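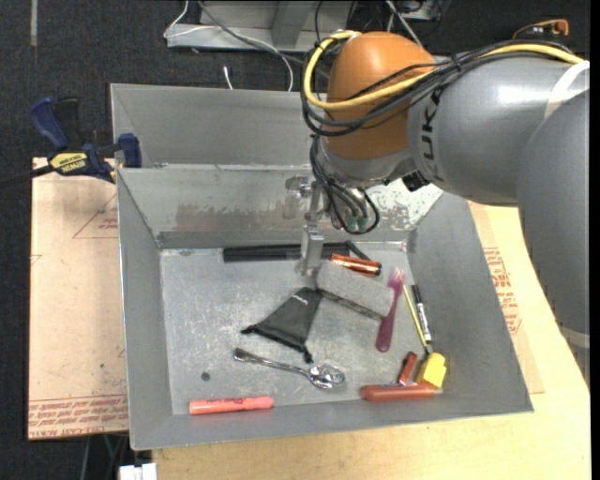

February 2, 2018. Woke up determined to deal with the small stuff. I don't mean the small stuff of life, which can look after itself, I mean the stuff in the hall drawer and the two shoeboxes and the pocket of every coat I own. Lena has been saying since November that a household with two adults in it should not need this many little bags, and I've been saying that little bags are how civilized people keep their other little things. So on to the black drawstring pouch, the fabric one, lying in the middle of the gray metal bin with its long black bar-shaped neighbor along the back and that shiny copper-orange cylinder for company. I have strong feelings about the pouch. A pouch is a promise that something belongs in it, and I can't for the life of me remember what.

Dilwyn came over at ten to "help," meaning he sat on the good chair and held things up. His system is that you ask of each object whether you would buy it again. By that rule I would be left with the kettle. My own system is three piles, Keep, Give to Branwen, and Think About. By eleven Think About had slid off the table and joined up with Keep.

Things found so far, with notes to self. One Elteo charger, no idea what it charges. One tape measure that won't go back in. A receipt from Gough for $339, which I folded up very small before Lena came through with the laundry. A tin of Flollorura hand balm, the scent of which I can only call municipal. Half a set of tiny screwdrivers. The other half is presumably at Gwion's, along with my ladder and my copy of the atlas.

Called Gwion about the ladder. He says he gave it back. We had a pleasant talk about his knee.

Lunch was toast, eaten standing, because the table was full. Dilwyn asked if drawstring bags count as fabric or as storage. I told him storage. Lena, from the other room, said fabric. This took us up to one o'clock and I'm not sure it's settled. She wants all the soft things together in the linen closet, where I'll never see them again. I want them where I can put my hand on one in a crisis, though I admit the crisis is hard to picture.

Mehwish texted in the afternoon that she got rid of nearly 2,000 things last year and has never felt lighter. I looked around and wrote back that I was making good progress. I was sitting on the floor at the time, trying dead batteries in a Flindau flashlight.

Final result: one bag by the front door for Branwen, who will say thank you and bring most of it back at her next visit. Both shoeboxes are now one shoebox with a rubber band around it. The drawer shuts if you lean.

Tomorrow, coat pockets. Also buy batteries, and ask Gwion about the atlas.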